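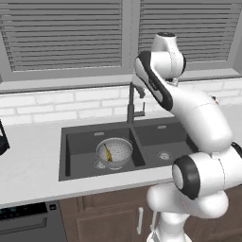 **LUVTHORPE, August** – A Luvthorpe software firm says it has finished the first batch of kitchen lessons for a robot arm that has yet to enter a kitchen. Ilie, which shares an office building with a print shop, announced that it has collected 700 practice runs, all of them inside a computer simulation.

The runs cover 2 jobs: moving food in and out of a colander at the sink, and putting things back on the counter. Operators steer the simulated arm by hand, and the recordings are then fed to a learning program that is supposed to copy them.

How many are any good is another matter. By the company's own count, 517 passed its checks. The rest were thrown out for dropped items, bad grips or operators who gave up partway. 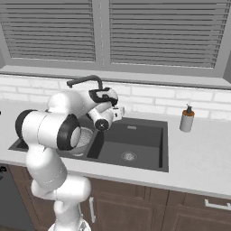

Ilie calls the set "a solid base for home robotics." That seems generous. Every run uses the same sink, and the company would not say how the trained program scores when the layout changes. Simulated fruit doesn't bruise, and simulated counters don't collect mail.

A test on a real arm is planned at a rented apartment in Mellham, though the firm gave no date. A similar trial in Tokville was announced last year and quietly dropped. Ilie says the recordings will be shared with outside labs once the paperwork is done.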